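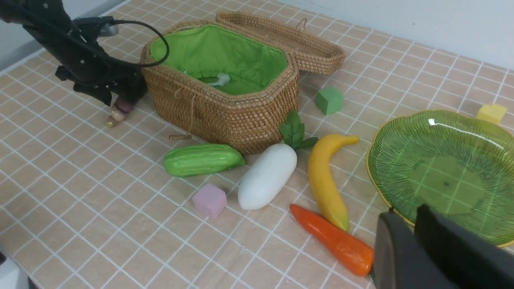

Slide 4: Teleoperated demonstrations, basket task

Setup is two arms, toy vegetables, a woven basket with its lid propped open, and a glass plate. Foam cubes are distractors. Operator drives both arms by remote control from the Sateo station.

Say: one demonstration is one full pass, start pose to start pose. We kept 186. Discarded 11 for dropped frames.

Wrist view matters here. The second gripper comes into the camera's view and covers part of the plate. Policy has to cope with that, so those passes stay in.

Point at the purple and cream piece at the left gripper. Small, pointed at one end. Operators needed almost 3 times as long on it as on the carrot.

Slide 5: Hand guiding, same task

Arms in gravity compensation, operator holds the wrist. Smoother paths, but hands end up in the camera view. Mottram data is all hand guided; do not mix the two sets when quoting results.

Pause for questions. If asked about force feedback: not fitted, planned for September.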